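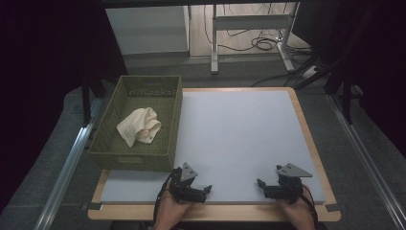 Two black hand-held grippers at the edge of a board

Tanex: Cross-Border Cooperation Clauses

Summary

Tanex is a collection of clauses taken from cooperation agreements between the port cities of Ollville and Velton, which sit in different countries and different customs areas. It covers 40 agreements and holds 2,000 clauses. Each clause has a topic label, a strength label and a pointer back to the article it came from.

The set was put together for people who study how local governments deal with each other across a border once the national rules change. It has also been used to test text classifiers on legal wording.

Last updated: February 21, 2024

Contents

clauses.csv – one row per clause
agreements.csv – one row per agreement, with signing year, status and parties
checked.csv – the 200 clauses that were read and labeled twice
codebook.txt – label definitions and borderline cases

Fields in clauses.csv

clause_id: a number, stable across versions
agreement_id: matches agreements.csv
article: article number as printed, kept as text because some run 4a, 4b
text: the clause in English
topic: fishing, customs, transport, education, policing, health, other
strength: binding, best effort, statement only
source_lang: language of the signed copy

Clauses signed in two languages appear once. Where the two versions differ in meaning, the note column in agreements.csv says so. Two fishing agreements have this problem, and in both of them the disagreement is over what counts as shared water.

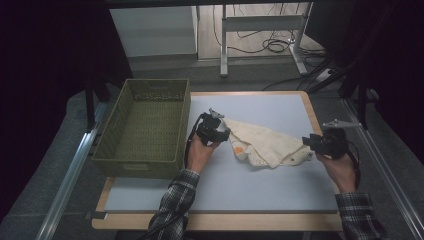
R. Pearce

How the clauses were split

Most articles in these agreements are a single sentence and become a single clause. Longer articles were split wherever a new duty or a new party comes in. Preambles were left out. They are long and friendly and repeat from one agreement to the next, and in the first version they swamped the "statement only" label. Annexes are in if they contain duties and out if they are only maps or tariff tables.

Labeling

One reader labeled the full set using the codebook. A second reader then labeled 200 clauses without seeing the first set of labels. The two agreed on topic in 92 percent of them. Strength was harder and no single figure is given for it, as the definition of "best effort" changed partway through. Both readers' labels are in checked.csv, so you can work out whatever measure you prefer.

The usual trouble is with phrases such as "the parties shall seek to." We treat "shall seek to" as best effort and "shall" with a direct verb as binding, even if no penalty is named. If you disagree, the text is there to relabel.

Known gaps

Agreements that were drafted and never signed are missing. So are the letters between the two harbor offices, which probably settled more fishing disputes than the agreements did. The Ollville archive is complete for the years covered. Velton's is not, and three agreements come from a scanned copy with weak text recognition. Those rows have scan = 1 and should be read with care.

Health and policing are thin. Do not draw conclusions about either from this set alone.

Status of an agreement (in force, lapsed, replaced) is recorded as of the last update. Two were up for renewal at that point and are marked in force.

Not suitable for

Legal advice, or any claim about what either city is bound to do today. The English text is a working translation and has no legal standing.

Changes

Version 3: annex clauses added, strength labels redone for customs
Version 2: preambles removed, duplicate bilingual rows merged
Version 1: first release, in May

Use

Free to use and share with credit to Tanex. When you report an error, give the clause_id and the version number. Corrections go into the next version and are listed under Changes.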